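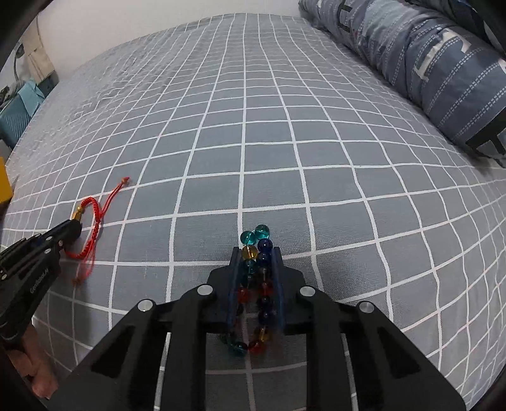
Bunte Perlen auf grauem Karo: ein Armband, bevor es in die Schachtel kommt.

Wer bei Freya Haworth den Schmuckkasten ausräumen hilft, der sollte Zeit mitbringen und am besten auch ein Stück Kuchen, denn zu jedem Kettchen gehört eine Geschichte, und die meisten davon sind lang. Sortiert wird auf dem grauen Stoff mit den feinen weißen Linien, weil man darauf auch die kleinste Perle wiederfindet. Das Armband mit den glänzenden runden Perlen, petrolfarben, bernsteingelb, rot und tiefblau, hat sie vor Jahren auf dem Markt in Godulow gekauft, für 19 Kronen und nach einigem Hin und Her mit der Händlerin.

Getragen hat sie es einen ganzen Sommer lang, sogar beim Schwimmen (bitte nicht nachmachen!). Perlenschmuck legt man lieber flach hin, nie an einen Haken, sonst leiert das Band aus. Im April will sie die nächste Schublade angehen, die mit den Broschen.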